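Last updated: November

4.2 How people pack a thin bag

I came into this part of the study fairly sure that shoppers pack by weight. That's what I was taught bagging groceries in Hurnville as a teenager (cans down first, soft stuff last), and it's what Lenuța Costache and I wrote into our first coding sheet. Then we sat down with the Serkgate recordings and had to throw half of that sheet away!

We logged 788 packing episodes and kept 780 of them. The eight we dropped were ones where the shopper walked off partway through or handed the job to somebody else. Across the rest, the thing that best predicted what went in first was reach: people grabbed whatever sat on top of the basket nearest their good hand, and weight came a pretty distant second. Lorenz Danzer had suggested as much after the Drinwood pilot, and I owe him a coffee for arguing with him all through that spring.

The other surprise was how much time goes to the bag itself. A paper sack stands up and waits for you. Film doesn't, and our shoppers kept stopping to find the mouth again, spread it, and shake the sides down. We ended up giving this its own code, "reopening," and used it 3436 times, which made for some long Thursday afternoons.
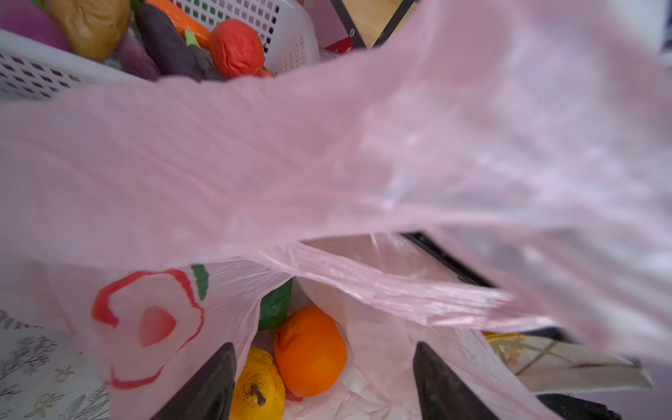
Figure 3. Toy produce in a thin pink bag, mouth held open.

Reopening was hard to code at first, and Lenuța and I disagreed on 47 episodes before we settled on a rule. We now count it whenever the mouth is being held apart and there is already something inside. Figure 3 fits nicely: the film bunches into pleats at the opening, with the orange in the middle of the gap and the speckled pear just below it. A loose flap like the big creased one there doesn't count by itself, and neither does smoothing the outside of the bag. With that rule in hand we went back through the Vasiliu sessions and recoded every one of them, mostly in the evenings.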